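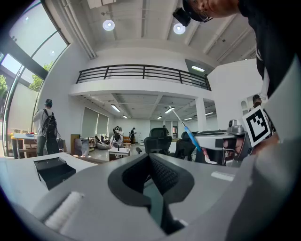 Getting More Life Out of Paint Rollers

A good roller cover can be used many times if it is cleaned the same day. Most covers are ruined by paint left to dry at the core, where it is hard to see.

Before you start

Wrap a new cover in masking tape and peel the tape off to pull away loose fibers. For latex paint, dampen the cover with water and spin or blot out the extra. Skip the water if you are using oil-based paint.

During breaks

Wrap the loaded cover tightly in plastic wrap and press out the air. It will keep overnight in a cool place. Let it come back to room temperature before you use it again.

Cleaning up

Scrape the extra paint back into the can with the curved edge of a painter's tool. Wash the cover in warm water with a little dish soap, working the nap with your fingers, and rinse until the water runs clear. Soak stubborn covers for 30 minutes and wash again.

Stand covers on end to dry. A cover left lying down gets a flat side and will leave marks on the wall.

Storage

Keep dry covers in a paper bag, labeled by nap length. Paint cans stored in an unheated garage should come indoors before January. Latex that has frozen often turns lumpy and won't mix smooth again.

Updated April 24, 2026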